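4. Recording your first batch of examples

Revised April 30, 2018, by Sevim Tuncer. Complaints about the numbering go to Dougal Farquharson, who did the numbering.

By now you have bolted down both arms, run the joint check from Section 3, and cleared the table of coffee. Brostitance learns to put toys in a box by watching you do it with the arms, over and over, until you are thoroughly sick of toys. One full go at the job, start to finish, is called an example. A first batch is 30 examples.

4.1 Before you record

1. Switch on the arms and wait for the green lights on the grippers.

2. Open the Csonka recorder and start a new batch. Give it a name you will understand next month. We have a folder full of batches called "test" and a second one called "test real."

3. Move both arms to the rest pose and open the grippers all the way.

4. Put out a box and a handful of toys. Mix round things with blocky things and at least one soft thing. A batch made entirely of balls produces an arm that is very good at balls.

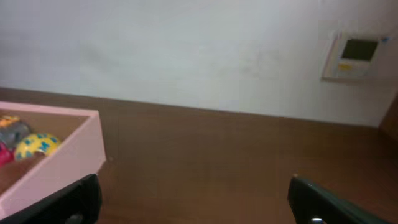
5. Check the live view from each wrist camera. It should reach past the fingertips to the table. If all you get is wall, tip the wrist down a little and save that as the new rest pose.

Note: A slightly tilted view is fine. Brostitance has no opinion about level horizons. It does mind if the camera shifts in its mount halfway through a batch, so tighten the mount now and leave it alone.

4.2 Recording an example

1. Press the left pedal. The recorder beeps once.

2. Pick a toy and bring the open gripper down over it, one finger on each side. Go at the speed you would use to pick up somebody else's sandwich.

3. Close the gripper until the toy stops sliding, then stop squeezing.

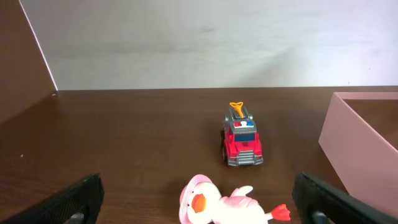 4. Lift straight up before you travel sideways. Dragging a toy across the table counts as a choice, and the system will copy it faithfully for the rest of its life.

5. Lower the toy into the box and open the gripper. Dropping from a height is allowed only if you want to teach dropping from a height.

6. Repeat until you have moved every toy you meant to move, then press the right pedal. Two beeps means saved. One long beep means the disk is full, and you should have read Section 2.

Caution: Keep your hands off the table between the first beep and the last. If a toy rolls away, let it go and finish the example without it, or press both pedals to throw the example out.

4.3 Mixing things up

After every 2 examples, change something. Turn a toy around, swap the box, put the box on the other side. Small changes are plenty - you are not redecorating.

Blocky toys deserve extra attention. Present them at an angle as well as square on, and practice getting the fingers past the rim of a box or tray without knocking it.

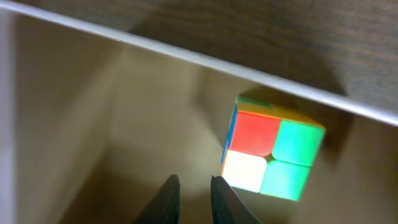

Fumbles are worth keeping if you recover from them. A missed grab followed by a calm second try teaches the arm what to do when it misses, and it will miss. A missed grab followed by four minutes of poking teaches it to poke. Throw that one out.

Dougal's first batch at Clamedholm came to 27 keepers out of 30, a figure he still brings up.

Caution: When both arms are working over the same box, move one at a time. The collision stop is quick, but it reacts after the bump.

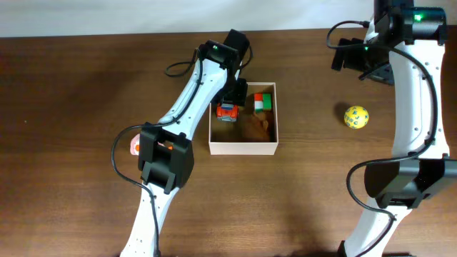 Can I stop partway through a batch and finish it tomorrow?

Close the batch from the Csonka menu and reopen it the next day, as long as the cameras and arm bases haven't moved. If anything has been nudged, repeat the joint check and start a new batch. Batches of 20 or more can be used for training as they are.

4.4 Checking what you recorded

1. Play back the first example, the last one, and any you have doubts about.

2. Mark each as keep or toss. When you can't decide, toss.

3. Copy the batch to the Zostcombe drive before you switch anything off. Training is covered in Section 5.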